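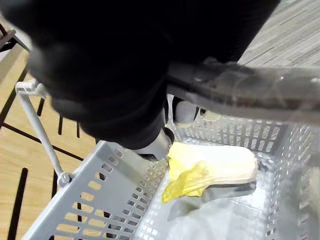 How should I store a napa cabbage once I get it home?

Keep it whole and unwashed in a plastic bag in the fridge, and peel off the outer leaves as you need them.
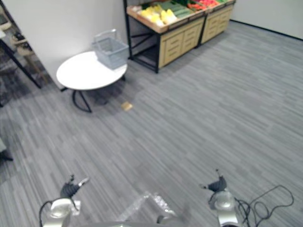
Market Notes | By the Lurnenville Produce Desk

Grey baskets are for use in the store only. When you finish, leave yours on the white round table – please don't carry it out to the lot. Napa goes by weight this July, and members get 21 cents off a pound. Our slaw recipe is at the Naler Street counter until 6 p.m.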